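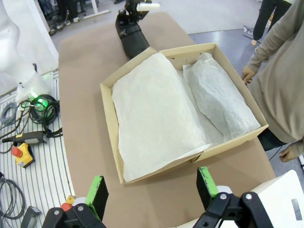 I first heard about the tissue paper project from a friend who kept sending me links about robot hands, and I finally got myself over to the Bernwood lab on a Friday to meet the person running it. Angharad Parri met me at the door with a coffee in each hand (one was for me, thank goodness) and started talking before I'd got my coat off.

Her question sounds almost silly when you say it out loud. How do you get a robot to handle something that never looks the same twice?

"A mug is a mug," she told me. "You pick it up, you put it down, it's still a mug. Tissue paper changes every single time you touch it. Breathe near it and it changes!"

She got into this through packing. Before grad school she spent a long season at Garmont, a small mail order shoe company, filling and closing boxes by hand. She says she thought about it constantly for years afterward, mostly how much her fingers seemed to know that she couldn't have explained to anyone. You lay a sheet in, you fold it over, you give it a little push into the corner, and you do it while talking to the person next to you about lunch.

So that's the task. Shoebox, tissue, two robot fingers. The robot has to open the paper up, tuck it down and leave enough room for what goes inside. I asked how she teaches it, expecting something with a lot of math, and she laughed.

"We show it. Over and over. A person guides the arm through the whole thing and we record what the wrist camera sees and how the fingers move. Then the model learns to go from one to the other."

The first batch was 336 of those demonstrations, and it went badly. The policy they trained (that's the word they all use for the bit of software that decides what to do next) was great at reaching for the box and hopeless once it got there. It would close its fingers just above the paper, lift nothing at all, and carry that nothing very carefully across the table. Angharad did the impression for me with her own hand and I nearly lost my coffee.

What was going wrong? She and her labmates spent most of November on that. They changed the lighting and they slowed the arm down. In the end they went back and watched their own recordings, and she noticed that everyone had been starting with the paper too neat.

"We were tidying up for it," she said. "You reset the box and your hands just smooth everything out, you don't even notice. So it had only ever seen nice paper."

Now they mess it up on purpose. One sheet might get laid fairly flat and the next one scrunched against a wall, and the box gets turned a bit between runs so the edges don't always line up with the table. They recorded 60 more demonstrations that way, added them to the old ones, and trained again. On the test she cares about most, a set of 18 starting layouts the robot has never seen, the old version managed two. The new one got 11.

I said that sounded like a huge jump and she made a face. She'd like to see it repeated on a different arm before she gets excited, and a group over at Prildale has agreed to try it. She also told me that seven of those 18 are still failures, and that she knows each of them personally. Most involve the fingers catching two layers when they only wanted one. That's the part she's working on now, with a method she calls Cao, where the robot gives the paper a tiny tug before committing to a grip and checks how much of it moves.

"It's what I used to do at the shoe place," she said. "You sort of ask the paper first."

We talked for so long that I missed my train, and I didn't mind a bit. When I asked what she'd do with another year of funding, she said ribbon. Then she thought about it and said no, maybe ribbon in two years, it's horrible stuff. The next job is getting the lid on without crushing everything underneath, and they start recording for that after lunch on Monday.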